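Fridge doors, week whatever

18 December 2021

So I promised an update on the arm project and then went quiet for ages, sorry! Work got busy, then the spare bedroom heater died, and the spare bedroom is where the computer lives.

Quick recap if you're new. I'm trying to teach a simulated arm to open kitchen stuff, with the vague hope of putting the same code on the little real arm I've been building on the workbench since May. The real one is called Plelus (my niece picked the name out of thin air and it stuck). It's at the stage where the shoulder works, the elbow sort of works, and the wrist makes a noise like a coffee grinder. I ordered new bearings from Proltden and they sent me the wrong size, twice.

Meanwhile the simulator is where all the fun is. I spent most of last month on drawers, which went fine, and then I moved on to the fridge and lost about two weeks of evenings. A drawer comes straight at you. A fridge door swings, so the hand has to travel on an arc and keep turning as it goes, and my first version just pulled straight back until the gripper slid off the handle. Every single time. I ran 200 tries overnight and got 16 that I'd call a decent pull, and a few of those were luck.

Panya Noiphan from the Holtara workshop looked over my code and spotted that I had the hinge on the wrong side in the planner. The model was right, the planner was wrong, so the arm was politely trying to open the door through itself. I felt pretty dumb! She also told me to turn down the joint friction, which I'd cranked up to 300 while chasing some other bug and then forgotten all about.

With both of those fixed I ran another 200 and got 67. Still not great, but I did a little dance in the hallway anyway.
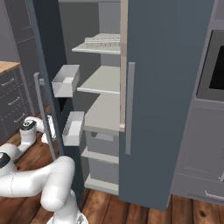 Both doors open in the sim, arm down in the left corner. Shelves still need groceries.

Next up is closing them again, which I've been putting off. My plan is to push with the side of the gripper and skip grabbing the handle at all – Panya thinks this is lazy and she may be right. I also want to put some things on those shelves, starting with a milk carton, and see if the arm can get one out without sweeping everything onto the floor.

And the bearings. If anyone has a spare set that fits a Dwivedi wrist kit, please leave me a comment, I'll pay the postage!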